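Well, we're in! The Brestport sewing room finally has a home with a proper floor under it, and I've been grinning since April. We moved out of the old place on Galbraith Street with 139 boxes (I know, I know, most of them were batting) and I still can't find my good rotary cutter.

My favorite part has to be the light. After 9 years of squinting at navy thread under one sad bulb, I keep looking up!

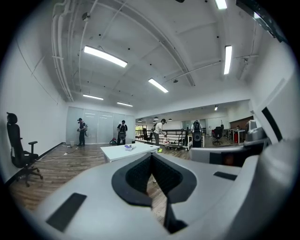 White ceiling, lots of lights and that warm wood-grain floor.

The frosted glass at the back is lovely too, and those little pendant lamps way off in the distance make me want a coffee. Next on my list is chairs. I'd like mesh backs and wheels, and I've set aside $85 apiece for 4 of them, so if you spot a good deal, please holler!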